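Print this page
E-mail this page

How many demos before I change the layout?

Two-arm setup, task is stacking plates. I have 38 episodes, all recorded with the plates in the same starting spots. The policy trains fine and then reaches for the old spots when I move anything. Do I need 1,000 episodes, or fewer with more variety?

Benjamín Leiva

Fewer, with more variety. We trained on 36 layouts at the Rolville bench and it beat a much larger set from one layout. 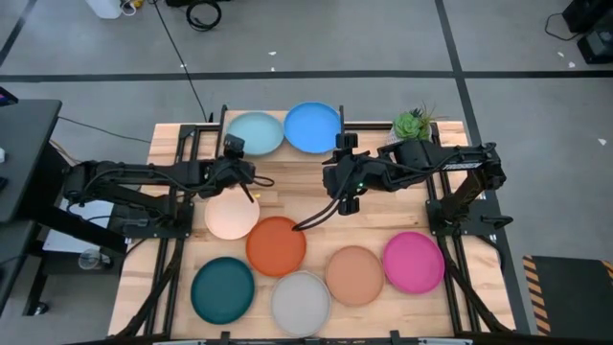
Starting positions should change after every 2 episodes, including which plates touch. Vary spacing and which arm is nearer the target. Color needs the same care - with a pale aqua plate next to a bright blue one at the far edge every time, the policy can learn the color pair and ignore the shape. Swap them. Log the layout with each episode so you can hold some out for testing.

Vornen user

Agree on layouts. Also check your operators. Ours all started with the left arm and the model did too.

bora_k

just get more data, worked for me

E-mail this page
Print this page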